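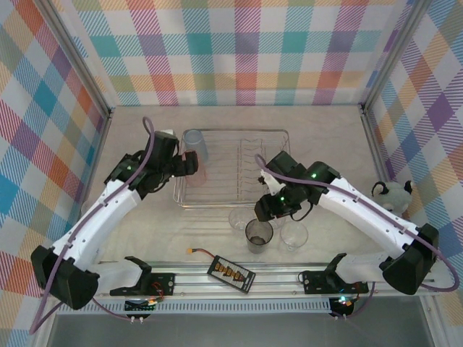 Ticket: Washing machine stops mid cycle, door stays locked
Opened by: Delali Nyarko
Site: Altora House, ground floor laundry
Machine: Geltton front loader, the left one
Status: closed, part fitted

Delali, 08:10
Left machine stopped again. Full drum, water up to the bottom of the glass, door locked. Display shows E4 and beeps every minute or so. Tried off and on at the wall. Same. Someone's bedding is in there and they want it back today.

Ekua Quansah, 08:25
Leave it off for now please. Which programme was it on? And did it get as far as the spin or stop before?

Delali, 08:31
Cottons 60, long one. Stopped before the spin I think. Tenant says it was "humming" then went quiet.

Ekua, 08:40
E4 in the manual is "water not leaving". So filter first. Flap bottom right, short black hose behind it, pull the bung and drain into a tray. It'll take several trays. Towels down before you start. Don't open the big round filter until the hose has stopped running or you'll have it all over the floor.

Delali, 09:20
Done. Filter had a hair grip, two coins and a lot of grey fluff. Cleaned it, put back. Door clicked open by itself after a bit. Bedding out and wrung over the sink, tenant has it.

Ekua, 09:24
Good. Run it empty on rinse and spin, stand next to it, tell me what you hear when it should be emptying.

Delali, 09:50
Filled ok. Hums at the drain part, no water going into the standpipe. E4 after 14 minutes. So not just the fluff.

Ekua, 09:58
Right. Either the waste hose is blocked or the pump isn't turning. Pull the machine forward - mind the floor - and check the hose isn't squashed behind it. The right hand one was pushed back hard when they did the skirting in April, this one may have been too.

Delali, 10:35
Hose was bent a bit but not flat. Took it off the standpipe, blew through it, clear. Standpipe takes a bucket of water no problem.

Ekua, 10:41
Pump then. With the power off at the wall and the filter out, put a torch in the hole. There's a small plastic wheel at the back. Turn it with a pencil. Should move in jerks, thats normal, it's the magnet. Shouldn't spin freely and shouldn't wobble.

Delali, 10:55
Wobbles a lot. One blade missing. Goes round with no jerks at all.

Ekua, 10:57
Snapped off the shaft. New pump. I'll ring Alhassan Spares.

Ekua, 11:30
Alhassan have one, 62 including delivery, coming from the Brenania depot. Should be here tomorrow before noon. They asked for the serial number, it's on the sticker inside the door rim. Can you read it to me over the phone, the photo was too blurry.

Delali, 11:48
Phoned through. Sign on the machine, plug out. Everybody on the right hand one till tomorrow, there's already a queue.

Next day

Ekua, 12:15
Pump arrived, wrong plug on it. Old one has two flat tabs side by side, new one has a moulded block. Rang again. They say the block pulls off and the tabs are underneath. It does. Very stiff, use pliers.

Ekua, 13:05
Fitted. Three screws, two hose clips, swapped the wires over. Top clip is a pig to reach, go in from the front with the bottom panel off and the machine tipped back on a block. Found the missing blade in the sump hose, plus a third coin.

Ekua, 13:50
Rinse and spin, empty: drained fine, no E4. Cottons 40 with towels on now.

Delali, 15:20
Towels finished, spun properly, floor dry under it. Sign off.

Ekua, 15:34
Leaving the notes in for next time. E4, in order: filter, hose, standpipe, pump wheel. Put the spin back up to 2000 on the menu if anyone asks, it drops to the low setting after a power cut. Filter on both machines wants doing monthly, I've put it on the sheet by the door. And pockets please!! Coins are in a cup on the windowsill if the owner wants them.

Closed 15:40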